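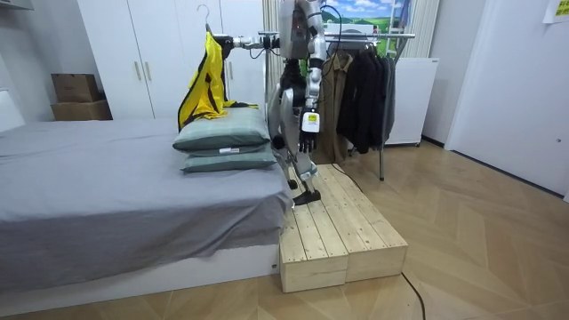

Preben Hedegaard fragt unter dem letzten Beitrag, warum im Haushaltsplan für Lurnevia der Greifer eine eigene Zeile hat und das Podest unter »Sonstiges« läuft, obwohl man ohne beides kein einziges Kleidungsstück bewegt bekommt. Seine zweite Frage: ob die 3000 Euro für Zubehör eine Obergrenze sind oder eine Schätzung.

Startseite > Werkstattnotizen > Beschaffung

Lesezeit: 4 Minuten

Zur zweiten Frage zuerst. Die 3000 Euro sind eine Obergrenze. Sie gelten für alles, was nicht Roboter ist und nicht Miete: Greifer, Verkabelung, Unterbau, Möbel, Textilien, Verschleißteile. Der Roboter selbst läuft über einen Leasingvertrag mit Giltden und taucht in dieser Rechnung nur als Randbedingung auf, über Anschlussleistung, Standfläche und Transportmaße.

Zur ersten Frage: Der Einwand ist berechtigt. Die Zeile »Sonstiges« war bequem und ist gestrichen. Der Plan ist jetzt nach Funktion gegliedert.

1. Endeffektoren

Für Kleiderbügel reicht ein einfacher Greifer. Der Bügel wird geklemmt und muss beim Verfahren des Arms in seiner Lage bleiben, mehr verlangt die Aufgabe an dieser Stelle nicht. Am rechten Arm sitzt deshalb ein Greifer, am linken eine mehrfingrige Hand. Die asymmetrische Bestückung ist eine Budgetentscheidung. Zwei Hände hätten den Posten gesprengt, zwei Greifer hätten uns beim späteren Schließen von Reißverschlüssen eingeschränkt.

Angefragt haben wir bei Fukuda. Das Angebot enthielt den Greifer, einen Adapterflansch und einen Satz Ersatzbacken, zusammen 1000 Euro netto. Die Backen waren zunächst als Option ausgewiesen und wurden auf Nachfrage in den Paketpreis übernommen. Wer ein solches Angebot vergleicht, sollte prüfen:

– ob der Flansch enthalten ist
– ob das Anschlusskabel konfektioniert geliefert wird, und in welcher Länge
– ob Ersatzbacken einzeln bestellbar sind oder nur im Satz
– wer die Firmware nach Ablauf der Gewährleistung pflegt

Der letzte Punkt stand bei uns in keinem der Angebote. Wir haben ihn schriftlich nachgefordert.

2. Unterbau

Das Podest besteht aus unbehandelten Kieferndielen, parallel verlegt auf zwei rechteckigen Holzklötzen, und steht direkt am Fußende des Bettes. Die Bretter kamen auf Maß gesägt von Starkwood, Kosten 71 Euro inklusive Zuschnitt. Ein Profilsystem aus Aluminium mit Stellfüßen hätte ein Mehrfaches gekostet. Der Vorteil wäre die Höhenverstellung gewesen, und die brauchen wir in der ersten Phase nicht, solange Bett und Kleiderstange unverändert bleiben.

Riku Kuroda hat dagegen eingewandt, dass Holz arbeitet und sich die Standfläche über die Monate verzieht. Das ist richtig. Im Plan steht deshalb eine Kontrolle mit Wasserwaage und Fühlerlehre, monatlich, Eintrag ins Maschinenbuch. Ergibt die Messung eine Abweichung außerhalb der Toleranz, wird die betreffende Diele ersetzt. Für Ersatz ist der gleiche Betrag noch einmal eingestellt.

Unter dem Boden des Zimmers liegt keine Überraschung: Parkett, Traglast laut Vermieter ausreichend für Roboter plus Unterbau. Diese Auskunft haben wir uns vor der Bestellung geben lassen und abgeheftet. Ich empfehle die Reihenfolge.

3. Strom und Leitungen

Hier ist der Plan am schwächsten. Die Zuleitung kommt unter dem Podest hervor und läuft über den Boden, eine weitere Leitung geht vom Podest nach hinten. Dazu kommt eine dünne Leitung am Oberkörper, die in einem Bogen Richtung Kleiderstange hängt. Im ersten Entwurf war für Kabelführung kein Geld vorgesehen. Das war ein Fehler von mir. Nachgetragen sind jetzt:

– Bodenkanal, flach, trittfest, für die Strecke bis zur Steckdose
– Federzug für die obere Leitung, Aufhängung an der Decke
– Klettbinder, wiederverwendbar
– eine schaltbare Steckdosenleiste mit separatem Abgang für das Ladegerät

Der Federzug ist der teuerste Einzelposten in dieser Gruppe. Ob er nötig ist, hängt vom Arbeitsraum des Arms ab. Bleibt der Arm auf der Bettseite, genügt eine lose Schlaufe. Soll er auch die Stange bedienen, kreuzt er den Bereich der Leitung, und dann möchte ich sie oberhalb geführt haben. Die Entscheidung fällt im August, wenn die Bewegungsbereiche für Phase zwei feststehen. Bis dahin ist der Betrag gesperrt.

4. Möbel und Textilien

Möbel werden gern vergessen, weil sie in einem Robotikbudget merkwürdig aussehen. Bett, Kleiderschrank und fahrbare oder feste Kleiderstange sind aber Prüfmittel. Ändert sich die Matratzenhöhe, stimmen die angelernten Ablagepositionen nicht mehr. Für die Beschaffung heißt das: Modell und Maße dokumentieren, Rechnung aufbewahren, bei Ersatz identisch nachkaufen.

Bei den Textilien hat sich eine Trennung nach Kontrast bewährt. Ein leuchtend gelbes Teil mit schwarzem Besatz hebt sich auf einem grauen Laken gut ab, schwarze Mäntel dicht an dicht auf der Stange sind für die Segmentierung der unangenehme Fall. Beides gehört in den Bestand. Ich plane gebrauchte Ware ein, nach Gewicht gekauft. Der Zustand ist zweitrangig, die Vielfalt der Schnitte und Stoffe zählt mehr. Bügel dagegen neu und aus einer Charge, sonst streut der Durchmesser am Haken.

5. Reserve

Preben hält eine pauschale Reserve für unsauber und schlägt vor, jedem Posten ein eigenes Risiko zuzuordnen. Ich habe das für Greifer und Unterbau gemacht, dort sind die Ausfallarten bekannt. Für die Leitungen habe ich keine belastbare Grundlage und bleibe bei der Pauschale. Falls jemand Ausfalldaten zu Schleppleitungen an stehenden Humanoiden hat, nehme ich sie gern, auch unsortiert.

Nicht im Budget enthalten, weil von Giltden getragen: Austausch von Antrieben, Kalibrierung nach Transport, Akku. Ebenfalls nicht enthalten und von niemandem getragen: Schäden am Parkett. Dafür läuft eine Anfrage bei der Haftpflicht. Die Sachbearbeitung wollte wissen, ob es sich um ein Haushaltsgerät oder um eine Maschine handelt, und ich habe das Datenblatt geschickt. Antwort steht aus.

Die überarbeitete Tabelle liegt am gewohnten Ort. Spalte F enthält jetzt den Lieferanten, Spalte G die Lieferzeit in Wochen. Die alte Fassung bitte löschen, die Summenformel darin zählt den Flansch doppelt.

4 Kommentare · 71 Mal geteilt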